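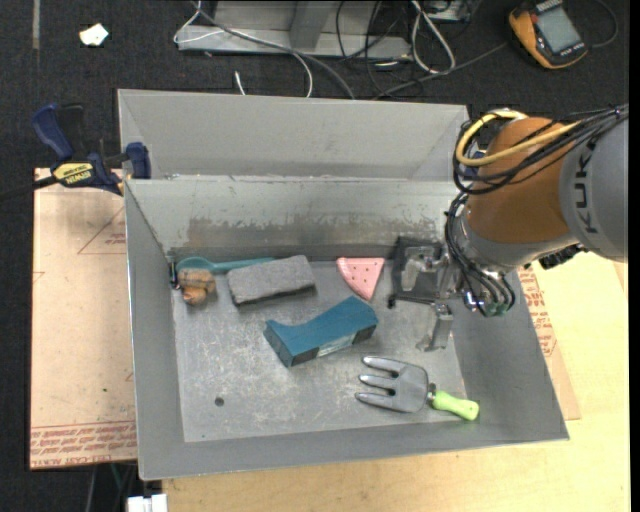
A grey metal bin with a scuffed floor.

Udley council wants to scrap our free tip and charge by the load. I think it's a mistake. People with vans will pay and grumble. People on low wages will keep the broken fridge in the yard, or it will end up in the lane behind Damix, where 348 loads were dumped last year. Clearing those cost more than the tip's wages. Coralie Tawhiri has asked for the sums to be published before the vote in September. They should be, and the gate should stay open until then.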